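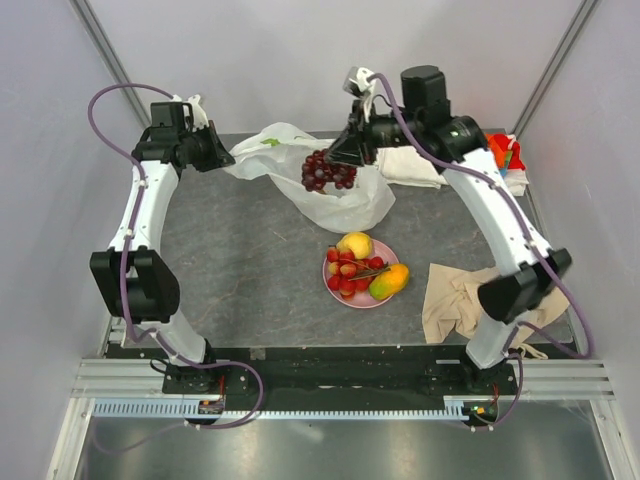
Soft Fruit, Two Arms and a Plastic Bag

Comparing fingers, cameras and control loops on a bimanual bench in Grinville

By Deirdre Coughlan

The test that eliminates most grippers at the Lokden workshop in Grinville involves grapes and a grocery bag. The arms start at rest over the table. One of them has to get hold of the fruit and the other has to manage the bag, and the pass is scored by what the fruit looks like at the end.

Marjan Kordestani, who runs the bench, has a drawer of fingers that did well on wooden blocks and failed on grapes. A block has one width and does not change when it is squeezed. A bunch of grapes has no fixed width at all. It closes up under load, so the motor current rises slowly instead of jumping at contact, and a controller that waits for a sharp rise will keep closing until a berry splits.

The July trials compared three finger sets on a pair of identical six-joint arms. The first was a rigid parallel pair with flat pads. The second, sold by Ansari, uses a compliant finger with a ribbed back that bends around the object. The third is a narrow angled finger cut at the workshop and faced with thin silicone. All three bolt to the same wrist flange, and each was run with the same control software before any tuning was allowed.

The work surface is a stone-patterned tabletop inside a gray enclosure, with both arm bases on a black mounting plate along the front edge. A typical load is a pink plate with a pear, cherries and a mango on it, the grapes, a white plastic bag, and some cloth and toweling near the right arm. The cables are purple and run outside the links. Boris Živković, who did the wiring, prefers them there. Internal routing looks cleaner in a catalog, he said, but changing a wrist motor then takes most of an afternoon.

External cables do have a cost. A loop that hangs free at the wrist adds a small torque that depends on the arm's pose, and the gravity model does not include it. At full reach the error was large enough to hide light contact with a grape. Živković's correction was a short calibration run with empty fingers, stepping the arm through 26 poses and storing the residual current at each joint. The table is interpolated during the task and has to be measured again whenever a cable is moved.

Fingers

The rigid pair was the most repeatable on the pear and the mango. Both are firm enough to take a flat pad, and both have a shape a camera can fit without much trouble. On cherries the same pads were poor. The target is small, it lies among others, and the stems cross over one another. Closing on one cherry often meant closing on the stem of the next.

The Ansari fingers had the reverse profile. They were gentle with the grapes and spread the load over several berries, but they are wide, and there is little room between a cherry and its neighbor for a wide finger. They also bend sideways when the wrist accelerates, which moves the fingertip away from where the arm's encoders say it is. Touran Ghorbani, who writes the control code, limited wrist acceleration for that set and accepted the slower cycle.

The workshop's own angled fingers finished in the middle on most items and first on the bag. A thin plastic bag is a bad object for any gripper. It is translucent, it folds over itself, and its edge may lie flat on the table with nothing under it to pinch. The narrow tip can be pressed down lightly and dragged until the film bunches, then closed. Neither of the other sets could do this reliably.

Over 132 scored attempts, the angled set opened the bag more often than the other two combined. The silicone facing wore through at the tip during that period and was replaced once.

Cameras

Lokden tried a fixed view above the table and a small camera on each wrist. The fixed view sees both arms and is good for planning, but the forearms block it at the moment of grasp. The wrist cameras see the grasp and very little else.

The bag gave both of them trouble. Depth readings on thin film were unreliable, with the sensor returning the table surface in some places and noise in others. Ghorbani stopped using depth for the bag and segmented it from color alone, which works as long as the bag and the surface differ enough. White on mottled gray is adequate. The same bag on a white towel was found far less often.

Cherries were the other hard case. The software tended to merge neighbors into a single red region, and a grasp planned on the center of that region landed between two fruits. Moving the wrist camera 4 centimeters closer before the final plan separated most of them, at the price of a longer approach.

Controllers

Two control schemes were compared. In the first, each arm ran its own position loop and a supervisor passed targets between them. In the second, adapted from a Brekham controller, both arms shared one loop with a force limit on each gripper. The separate loops were easier to debug and worked well when only one arm was in contact with anything. They did badly when both were. If one gripper held the mouth of the bag while the other lowered fruit into it, a small timing difference showed up as a tug on the film, and the bag either slid or tore.

The shared loop removed most of the tugging. It also meant that a fault in one arm stopped both, and Babak Salehi, who maintains the hardware, spent a fair part of the trial tracing stops that came from a single loose connector at a base board.

Salehi's complaint about the published comparisons is that they rarely say how the gripper was mounted or how often it was serviced. His own log lists pad changes, cable moves, recalibrations and every stop with its cause. Kordestani now requires that log alongside the scores, and results without one are left off the chart.

The bench is keeping the angled fingers and the shared loop. The next change is to the fingertip, which will get a thicker facing and a slightly rounded edge. Kordestani also wants to repeat the grape test with the two arms' roles swapped, so that the left arm carries the fruit and the right one holds the bag.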